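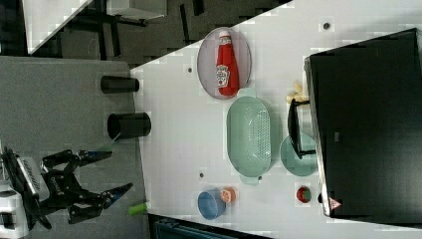 Section 4: Setting Up the Sistidby Sortie

Prudwood naval rules, revised 4 October 2018

You should have your ships based and labeled by now (Section 3 if you skipped ahead, and I know some of you did!). This section gets the first scenario onto the table. It's a small night action between two cruiser squadrons off the island of Sistidby, and it's where I start every new player, partly because it plays fast and partly because I love it. The old version of this section had the deployment zones backward on the second map. Sorry about that. If you printed the rules in May, please throw those pages out and use these.

What you need

Both fleet rosters, printed one side only
The turning gauge and both range sticks
22 torpedo markers, any color you like
12 smoke counters
Two twelve-sided dice per player (sharing works, it just slows down the gunnery phase)
A pencil for each player, because you'll be crossing off hull boxes all evening

Laying out the sea

1. Pick which long side is north and tell everybody out loud. I write an N on a scrap of paper and leave it there. Wind direction and moonlight both key off north, and going back to fix it on turn six is miserable.

2. Put the Sistidby coastline pieces along the southern side, starting from the southwest corner. The lighthouse piece goes last. They don't have to fit together perfectly. Any gap narrower than a destroyer base counts as shoal water, so ships can't pass but shells can.

3. Place the minefield card face down anywhere in the channel. The defender picks the spot and may look at the card once. The attacker may not.

4. Roll for the moon. On a 1 to 4 it's behind cloud and all spotting distances are cut in half. On anything else, ships to the west of their target are silhouetted and can be seen at full distance.

Note: Round halved distances up to the next whole inch. The earlier rules said down, and squadrons kept sailing straight past each other. Realistic, I suppose, but a long drive for not much of a game.

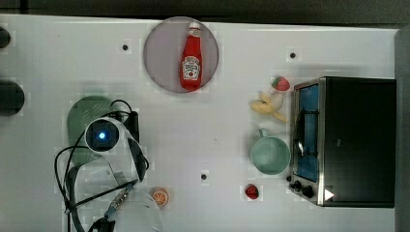 Fig. 4-1. Plate and bottle with toaster oven, from above.

Placing the squadrons

5. The defender sets up first, with the flagship Han no more than 10 inches from the lighthouse. Han is the older ship, slow, thick in the belt, and she turns like a barn. Her two destroyers can go anywhere inside the channel as long as they're not touching the coast.

6. The attacker comes on from the north edge in line ahead, led by Veda. Measure from Veda's bow, never from the stand. Leave one base width between ships, or you'll have a collision test before anybody has fired a shot.

7. Set starting speeds. Every ship begins at cruising speed, marked with the small triangle on the roster. You can't ring up full speed until you've either been spotted or been fired on, and yes, I mean the squadron commander has to wait even when you can plainly see the enemy sitting right across from you.

8. Check your points. The defender should come to 283 and the attacker should come to 125 more than that. It's lopsided on purpose, the mines and the shore battery make up the difference. If your total is off, the usual culprit is the second torpedo reload on the roster, which is optional and shouldn't be counted in this scenario.

Caution: The shore battery isn't on either roster. It has its own card and it fires before movement on every even turn. I forgot it myself the first three times I ran this, and the attacker won in a walk each time.

Writing your first orders

9. Each player secretly writes orders for turns one and two together. I know it feels strange to commit that far ahead, but signals at night were slow and easily missed, and two turns gets that across without a page of special rules. Keep it simple. A speed, a heading, and one turn point per
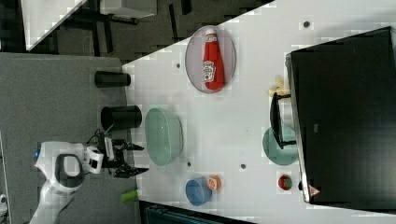
ship is plenty. If you run out of room on the roster, use the back.

10. Reveal orders at the same time, move everybody, then do spotting. Do it in that sequence. If you spot halfway through movement, the ships that move last get a free look and the players notice pretty quickly.

Note: An order that can't be carried out (the ship would run aground, say) becomes "hold course, drop one speed." Don't let anyone rewrite it at the table. Part of the fun is watching Han plow on toward the shoals while her captain groans.

11. When the first ship is spotted, flip over the minefield card, hand each player the gunnery chart and go on to Section 5. Star shell rules are in Section 6, and I'd leave them out of your first game.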